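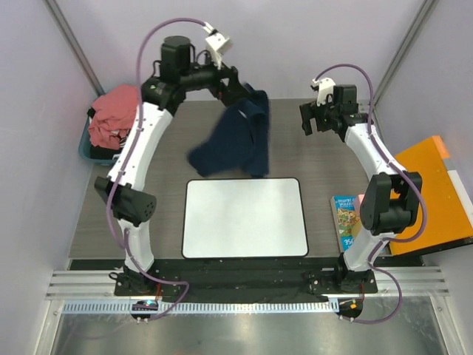 I have been folding other people's clothes, on and off, since I was twelve, when my aunt let me stand behind the counter of her shop in Drasstead on school holidays and handle whatever the customers had tried on and left in a heap. I mention this so you will know that I come to the subject of folding with some feeling, and that when I say most of us start a fold in the wrong place, I'm not repeating something I saw in a magazine. We start with the hands down on the cloth, pushing and patting, when we ought to start by lifting. Take hold of the piece near the top and let it hang, the way the navy cloth hangs there over the tabletop, with one part spreading wide to the left and a narrower part dropping straight down on the right. A dark cloth held up like that tells you a good deal. You can find the long side and the short side, and you can find the label, if it has one, which is the nearest thing to a compass that any garment comes with.

My aunt never explained any of this. She simply took things out of my hands and held them up at arm's length and waited. I thought at the time that she was looking for stains (and she was, she had a terrible eye for a stain), but she was also letting the thing fall into its own shape before she asked it to take another one. I must have watched her do it 1,000 times before I did it myself without being told.

I bring all this up now because folding has fallen into a funny sort of disrepute. My friend Štěpánka Hrnčiar, whom I love dearly and whose house is a good deal cleaner than mine, gave it up altogether last January. She keeps her family's clothes in open bins, one bin to a person, and everything goes from the dryer to the bin in one toss. She says she got back an evening a week. She says nobody in her house has ever once been turned away from a party for a creased T-shirt, and that the hour we spend making tidy rectangles is an hour spent pleasing our mothers. She said this to me over coffee, very kindly, while I was looking at the bins.

I've thought about it a great deal since, and I'll grant her more than I expected to. I would not fold socks if you paid me. Underwear can look after itself. Gym clothes, cleaning rags, the old towels we keep for the dog, all of that can go in a bin tomorrow and I won't say a word. If you have small children and a job and a washing machine that never seems to stop, then please, toss away, and don't let a woman with time on her hands write you an essay about it.

But I think Štěpánka has the sums wrong on the rest, and it comes down to what happens at the other end. A folded pile can be read. I open the drawer in the morning and there are the edges, one on top of another, and I take the one I want. A bin has to be searched, and every search stirs it up a little more, so the blue shirt that was near the top on the first day is somewhere near the bottom by the third. She has moved the hour from the evening, when she could have the radio on, to a whole string of mornings when she can't find anything and somebody needs a ride to school. I have stood in her hallway during one of those mornings. I know what I heard.

And then there is the plain pleasure of it, which I suppose I'm a little shy about. I like a clear table. I like a flat, smooth surface to work on, and I like a board in front of me to square the edges up against, though my brother-in-law Radek Holub thinks a board is cheating. Radek learned to fold in the army and does everything against his own chest with his chin tucked down, and he's very fast, and his sweaters all have a dent in the collar. I was given a board years ago when the Stullden store was closing and I would not part with it. You lay the piece down, bring the sides in, bring the bottom up, and the size comes out the same every time. That matters more than you'd think when the shelf is only as deep as it is.

Dark things get extra care from me. Navy especially, which picks up every bit of lint between here and Votwood and shows a crease like chalk on a blackboard. I shake it out, I let it hang for a moment, and I fold it fewer times than I would a white shirt, in thirds if it will go, with the label to the inside. I also wipe the table first. I have skipped that step and regretted it, on a pair of dress pants, on the day of a wedding.

What I would ask of the bin people, Štěpánka included, is a small trial. Choose five things you truly like wearing. Leave everything else in the bins, I don't mind. But lift those five up by the top when they come out of the dryer, let them drop straight, and fold them on a clear table before you do anything else with them. Give them a shelf to themselves. Štěpánka has promised me she will try it with her good sweaters, and I've promised in return to stop folding the dish towels, so we'll both have something to complain about the next time we have coffee.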